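Paper cups and the two-ring holder

The coffee corner went through four arrangements before I stopped moving it. Three of them failed at the same point: the cups. Mugs can go on hooks or a shelf, but disposable cups arrive as a long nested column in a plastic sleeve, and the column has opinions about gravity. I had been leaving ours in the torn sleeve, lying on its side, and it shed a cup or two every time a door closed.

I buy them by the carton from Furnov. A carton lists at 400 cups, and by my stock sheet we have gone through 1,069 of them since I started keeping one. That is enough handling to justify a few notes.

The first concerns the cup itself. Ours have a rolled rim and a ribbed outer wall, white at the top and blue lower down. The rim is the stiff part. The ribbed layer below it is soft and takes a dent easily, so a cup pulled from the stack by the wall goes out of round while the rim keeps most of its shape. Ribbing also adds thickness, and the nested rims sit farther apart than they do on plain single-wall cups. A stack of these is taller than you expect for the number in it.
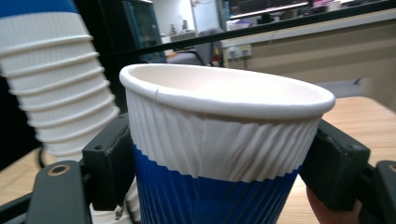
Page last modified: August, 4:15 pm

A tall stack has a second problem, and it is geometric. Each cup has a small amount of play inside the next one. Over two or three cups it is negligible. Over a full column it adds up to a visible lean, and the lean gets worse as cups are taken off unevenly. Standing the column on its own base works up to a modest height. Past that it needs support at the side.

I looked at three kinds of holder:

Tube dispensers, wall-mounted. They work well, but they need screws in the wall, and the tube has to suit the cup diameter. The one I tried, a Neltach, crushed the ribbing on the way out.

Drawer trays. Fine for lids. For cups they cost an entire drawer, and the stack has to be split.

Open wire cradles on a round base. The stack drops in from above and the wire keeps it from walking sideways. There is nothing to mount.

I went with the last kind, in a double version: two round wooden bases joined together, dark brown, with curved black wire on each. Manuela D'Amico found it at a shop in Flalldale and thought it was for wine glasses. It may well be. The wire is open enough that you can see how many cups are left, and the stack can be lifted out whole for wiping down the base.

Setup was simple. Cut the sleeve at the end nearest the cup bottoms, stand the column in the cradle open end up, and pull the sleeve off upward. Doing it the other way around leaves plastic trapped under the stack. Take cups from the top by the rim, with a slight twist if two come away together. I keep the number printed on the blue band facing front, for no reason beyond preference.

The second cradle is free for now. Lids were the obvious candidate, but ours are narrower than the wire spacing and lean over. Sugar sticks in a tall glass would fit — I have not tried it.
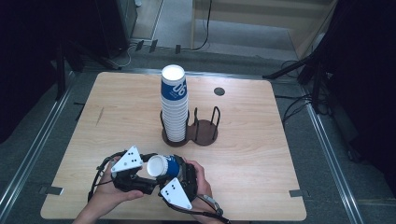
Where to put it

The holder should stand toward the back of the table, clear of the cable grommet. On a pale top like ours a dark base is easy to spot, and I have not knocked it over yet. Keep it an arm's length from the kettle. Steam softens the ribbed layer, and a damp cup sticks to the one below.

Spare sleeves go in the Munasinghe cabinet, second shelf, flat. Refill when the stack drops below the top of the wire.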